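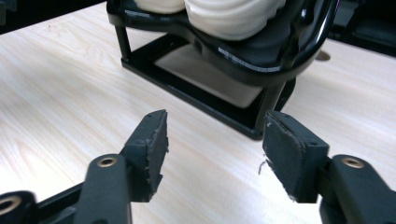
Odavham Footwear Terms: Data Card

Summary
Odavham Footwear Terms is a word list of everyday names for shoes, boots, sandals and clogs, as used by shops and repair counters in Canbridge and Prultell. It holds 1,638 entries and is kept by the Kowalchuk Language Archive. The current release is version 2.

Contents
Each entry gives a headword, a short definition, the town where the term was recorded and any variant spellings. Plural forms are listed only where they are irregular. Terms for shoe parts, such as "vamp" and "welt," are kept in a separate file, parts.csv.

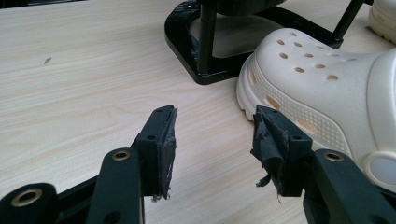
Sources
The terms were taken from printed price lists, repair tickets and 400 written replies to a mail survey. Names and addresses were removed before entry. Replies that could not be read in full were set aside and are not part of the release.

Known limits
Coverage of children's footwear is thin. Canbridge supplied more replies than Prultell, and counts should not be used to compare the two towns. Three entries under "slipper" remain under review.

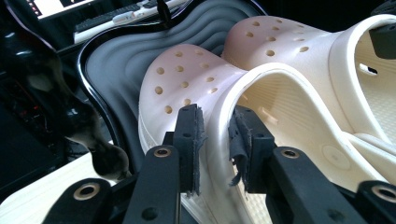 Use and citation
The list may be copied and adapted for teaching and research, provided the archive is credited by name. Commercial users should request written permission.

Corrections are accepted through July and should be addressed to Maëlle Tremblay, data editor. Please include the entry number and the file name.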